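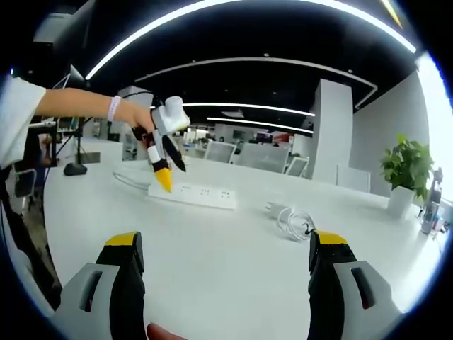 Figure 4-1. Cable task, seen from one gripper. The second gripper is held out over the table.

Home | Guides | Hand-held Grippers | Section 4: Recording Examples

4. Recording examples with two grippers

Read this section before you record anything you plan to keep. The sales sheet for the Gonden kit says that anyone can gather good training data in an afternoon. We have not found that to be so. Our first set at Merkeo had 228 examples in it, and Neusa Godoy threw out all but 56 after watching them one by one.

4.1 Setting up the table

1. Clear a stretch of table long enough for both arms to move. Plants and stands may stay if they are out of reach.
2. Put down the power strip and the coiled cable. Change the angle of the strip between examples. A model that has only seen the strip one way tends to learn the table and ignore the socket.
3. Run each gripper's cable away from the work area, along the arm or off the side of the table.
4. Open and close both grippers fully, twice. Look at the yellow tips in the preview. If you can't see both, fix the mount now.

Note: The preview shows a green check mark when it is happy. The check mark means the camera is sending video. It says nothing about whether the video is any use.

4.2 Recording

5. Start with the fingers open and pointed at the cable. Hold still for a slow count of two. 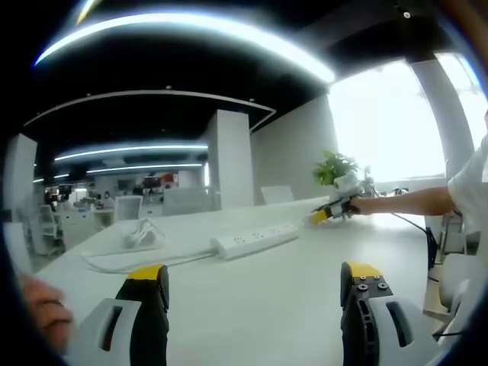
6. Press Record, then move at the speed you would want from the machine. Most new people go far too fast and then blame the software.
7. Pick up the plug end with one gripper and steady the strip with the other. Do not help with a bare finger, however briefly.
8. If you drop the plug, pick it up and carry on. Mark the example "recovered." Do not mark it "good."
9. Let go, back both grippers off, and press Stop.

CAUTION: The power strip must be unplugged from the wall for the whole session. Check it again after lunch.

CAUTION: Keep your free fingers clear of the jaws.

4.3 Checking what you have

10. Stop after 13 examples and play them all back before recording more.
11. Reject any example where the tips leave the view during the grasp.
12. Have a second person label the same batch. Where Ezequiel Iglesias and Gonzalo Gallardo disagreed, the automatic score was no help in settling it.

Note: The score runs from 0 to 100 and we can't tell you what it measures. Marcelino Escobar recorded a batch in March with no cable on the table at all, and it scored well. Use the score to sort the list if you like. Don't use it to delete.

Go on to Section 5, Uploading, once the whole batch has been labeled.

Was this page helpful? 48 Yes | 13 No
3 comments

< Previous: Pairing the Grippers | Contents | Next: Uploading >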